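Palik road to be resurfaced after long wait

The municipality has confirmed that the access road to Palik will get a new surface this year. The works start on 10th February and are planned in two parts, so that the people who live at the upper end can always reach their houses from one side.

The road was last repaired 13 years ago. After this, only single holes were filled, mostly before the winter, and the residents have complained many times about dust in the dry months and about stones which jump against the cars. In October a letter with 599 signatures was given to the town hall. It asked for a new surface and for better drainage at the lower bend.

"We are happy, but we will be more happy when we see the machines," says Dalva Lins, who collected the signatures together with her neighbour Alcides Peixoto. She hopes that also the drainage will be made in the first part of the works and not in the second.
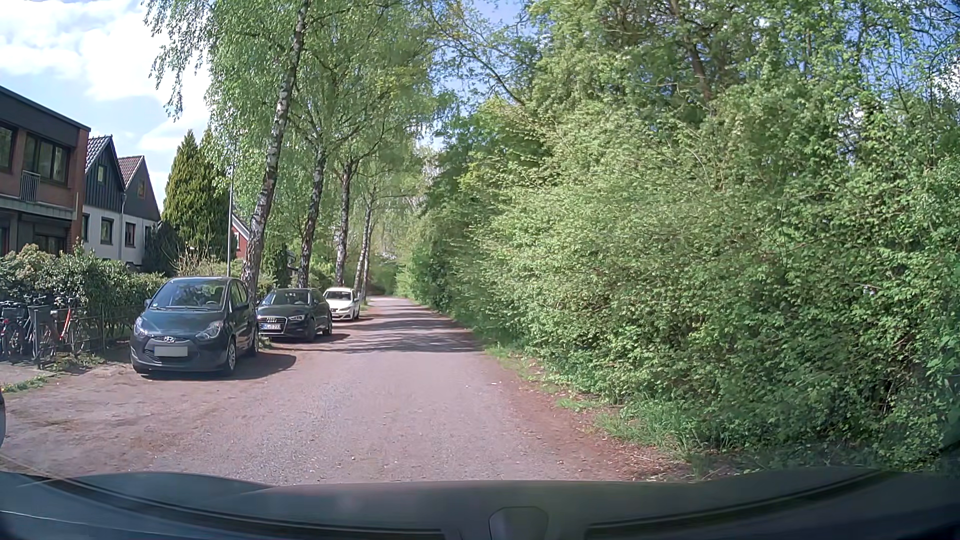

Issue 13, page 2

The contract went to the company Bultach, which made the lowest of the offers. According to the engineer Natanael Pacheco, the total length is 2,615 metres. The old layer will be taken off, the ground made firm, and a new layer of asphalt put on top. The side strips will stay unpaved – a pavement for walkers was discussed, but there is no money for it at the moment.

Parking along the road will not be allowed on working days between seven in the morning and five in the afternoon. Cars can be left at the old market place, free of charge. The school bus will stop at the chapel during the whole time, and the rubbish will be collected one day earlier than usual.

Councillor Reinaldo Guerra asks all drivers for patience. He also says that the speed limit will be looked at again when the works are finished, as some parents fear that people will drive faster on a smooth road.

The plans can be seen at the town hall, first floor, during the normal opening hours. Questions can be put there in writing until the end of the first part.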